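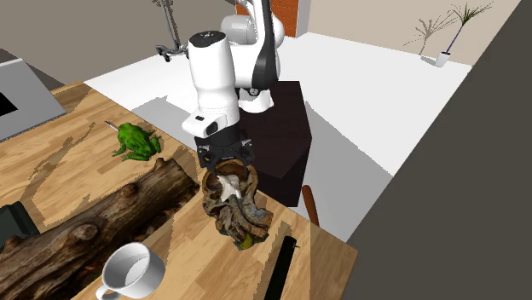

Stumorico wrote:
> I still don't see why we can't buy the arm in June and sort out the gripper later. The money is there now. It won't be in the fall.

Because the last time we sorted something out later it was the floor mounts, and those are still in a box at Emwood with my handwriting on it.

The Prenisex quote came back again. The arm is the same as in March. The two-finger gripper is now its own line at 560, and the spare fingers, which used to be thrown in, are 90 a pair. Shipping has been renamed "logistics" and costs more under its new name. I admire the confidence.

My proposal, for what it's worth:

Order the gripper and 6 pairs of fingers first. That comes to 1033 less whatever discount they remember giving us, so call it 1100 before they remember. We keep running grasps in the simulator until the arm is approved. Rims and hollow things on a cluttered table are the cases I'd want sorted before anyone signs for hardware, and simulated fingers are free to replace.

The Tennant people want a service contract added to the same order. I'd leave it off. We have no arm to service.

If you want it to go in this month, I need a yes on the list by Friday, plus a cost code that hasn't expired. The one on the form has.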